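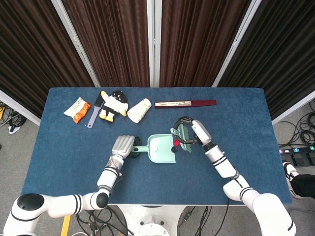

Anselmo Fontes writes that the residents' handout on fabric-covered tables left him with one doubt: he had always wiped crumbs away with a damp cloth, and he wished to know whether dry brushing was really to be preferred. It is, and the guidance on felt, baize and short-pile surfaces has been expanded accordingly.

## Felt and carpeted tabletops: routine care

Moisture should be the last method tried on felt. A damp cloth presses fine dirt into the fibers, and many felts are fixed with adhesives that soften when wet. Dry methods are sufficient for nearly all daily cleaning.

### After each use

- Lift larger items off by hand before brushing.
- Brush in one direction only, with short, light strokes.
- Hold the lip of the dustpan flat against the surface and bring the debris to it.
- Empty the pan before moving to the next section.

A brush used on felt should not be used on floors. Grit carried in the bristles will roughen the pile, and the damage cannot be reversed. Residents at Skedomness are asked to keep one set for tabletops and to label the handle.

### Once a month

Vacuum the surface with an upholstery attachment at the lowest setting. Keep the nozzle moving, and stop short of any seam or glued edge – these lift easily. Lint that remains may be taken up with a fabric roller. Household tape is not recommended, as it leaves residue.

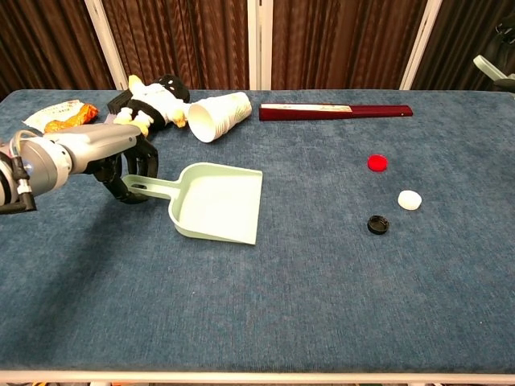

*Dustpan with a mint-green handle, at a carpeted tabletop.*

### Spills

1. Blot at once with a plain white cloth. Do not rub.
2. Replace the cloth as soon as it is wet through.
3. Leave a dry, folded cloth on the spot for 15 minutes under a light weight.
4. Allow the surface to dry fully, away from direct heat.
5. Brush the pile upright once dry.

Candle wax should be left to harden for 30 minutes and then lifted with the edge of a plastic card. Ink and dye stains should be referred to the Giline housing office before any product is applied. Solvent cleaners are not permitted on tables supplied with the apartments.

### Care of the brush and pan

Comb lint from the bristles after use. Wash both pieces in lukewarm water with a little dish soap, rinse, and dry them with the bristles facing down. A brush stored on its bristles will bend out of shape, so hang it where possible. Replace it when the tips splay.

Replacement sets may be requested from the Giline housing office, room 13. Revised 10/28/24.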